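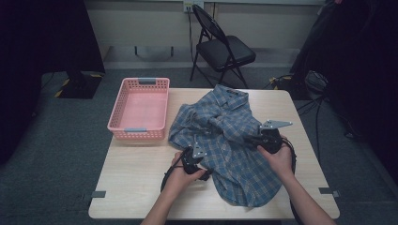

Sólveig Egilsson has been teaching people to fold laundry for long enough to have a price list. A two-hour session in the back room at Trurnent costs $53, and you bring your own shirts. I went in wanting to know what anybody could possibly be paying for.

"Speed, mostly," she said. "People think they're slow because they're lazy. They're slow because they pick a shirt up four times before they do anything with it."

I pointed out that my shirts get wrinkled again the moment I shove them in a drawer. She didn't argue. She said a folded shirt takes up less room and is easier to find, and that she has never promised anyone more than that. The Trurnent website does promise more. It says that a tidy closet "gives you back your mornings." When I read this to her she made a face and said she hadn't written it.

Her method starts with the collar. Find it, point it away from you, and leave the rest of the heap alone until you have. Button-ups come first, while you still have patience, and the T-shirts can wait. She wants a shallow basket instead of a deep hamper, and she wants it off to one side of the table.

"If the basket is in the middle you fold around it," she said. "I've watched people do that for an hour."

I asked whether plaid was harder than plain. She thinks it's easier, as the lines tell you when the sleeve has gone crooked. I tried this at home with a plaid shirt of my own and could see perfectly well that the sleeve was crooked. Straightening it was another matter.

The larger claims bother me more. A pamphlet from Jandari, the company that sells the sessions as an employee perk, says its customers save 131 hours a year. Over how many loads? Compared with what? Egilsson couldn't say where the figure came from, and Jandari didn't answer when I wrote in March.

"I'd be surprised," she said. "I don't think most people spend 131 hours on it to begin with."

She was less forthcoming about folding boards. Trurnent keeps a shelf of them by the register, and she doesn't use one. Are they any good? "They're fine for someone who wants all the shirts the same size." Would she buy one? "No."

She does iron, but only collars and cuffs, and only for people who are going somewhere.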